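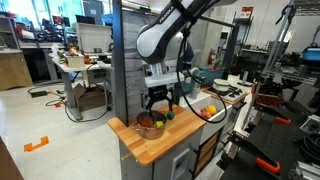 Renato Núñez objected that a parking fee would empty the main street of Gilbert before any new shop could open. His view was shared by many owners in our interviews, which we held in January. The town council, however, voted 7 to 2 for the fee – with the first 20 minutes free.

Figure 1. Kitchen counter with a pot.

4.2 Use of the income

The fee should bring some 500 dollars per space each year. The council has not yet decided who will control this money.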